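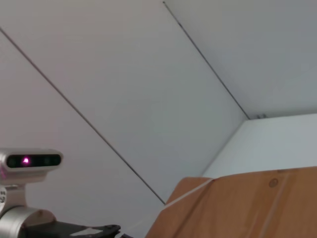
Odell Match Log, readme and data card

What it is

A table of 1,082 goals from girls' and boys' high school soccer, one row per goal, typed up from the scorebooks of the Odell league. Boglárka Antal did most of the typing. Jean Rankin checked 50 rows against the paper books and found 2 wrong minutes. I would not read much into that, as she picked the tidiest book.

Columns

match_id, home, away, minute, scorer_code, assist_code, half, keeper_code, notes

Player names were swapped for codes. Anyone who went to the games could probably work out who the top scorers are, so don't call the file anonymous when you cite it.

Known problems

Minutes are whatever the scorer wrote down. Some books round to the nearest five, and the Katona books do it nearly every time.

Assists are a matter of opinion. One coach gave an assist to whoever touched the ball last, another gave almost none. Ranking players by assists across schools makes no sense with this file, and people keep doing it anyway.

Own goals have a blank scorer_code. So do goals where the handwriting beat us. Check the notes column before you drop them.

Playoff games are in there, but only the ones played by early November. The later book never reached us.

What it might be good for

Counting goals by half, maybe. Győző Jakab used it to argue that teams score more late in games because defenders tire. The file has no substitutions and no shot counts, so I don't see how it could show that - his chart is fine, the caption isn't.

The Bolura version

A trimmed copy with 500 rows has been going around under the name Bolura. We didn't make it and can't say how the rows were chosen. Please use the full file.

Contact

Corrections go to Jolán Lengyel, with the match_id and a photo of the scorebook page. Corrections from memory won't be entered.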